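Butcher-Block Finishing: Notes From the March Bench Work
By Ladi Olatunji

Several readers asked about recoating intervals for oiled wood worktops after the piece on sink cutouts. The short version is that the interval depends on the film left by the last coat, and the calendar is a poor guide to it.

Penetrating oils and hardwax finishes behave differently and should not be mixed without full removal of the first. Drokelik, the hardwax we stock, cures by solvent loss followed by oxidation. It needs a clean surface sanded no finer than 180 grit. Above that the pores close up and the second coat sits on top and scuffs. Plain mineral oil never cures, and any left in the top layer will keep Drokelik soft for weeks. Wipe with solvent, wait overnight, sand, and wipe again.

Coverage on the Drinditholm job came out lower than the label suggests. The kitchen there has 167 square feet of edge-glued worktop in mixed stock, and the end grain at the two cutouts took nearly three times as much finish as the face. Allow for this when ordering. We ran some 300 minutes between first and second coats at shop temperature and saw no lifting. In an unheated room, leave it until the next day.

Strip-built tops in mixed colors need one extra step. The darker strips may bleed pigment into the lighter ones when solvent is wiped across them, so wipe along the glue lines and change the rag often.

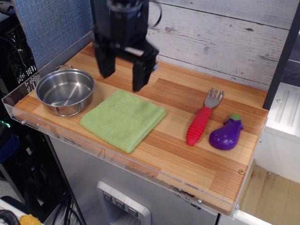
Strip-built top in light tan, honey and reddish-orange.

Fasteners should be left unfilled until the second coat is hard. Filler applied earlier shrinks and leaves a ring.

The Ibarra workshop has asked for the moisture readings from Drinditholm. They are filed under job 436 and can be copied at the front desk. Sanding discs in 120 and 180 grit are back in stock, and the 150 is still on order.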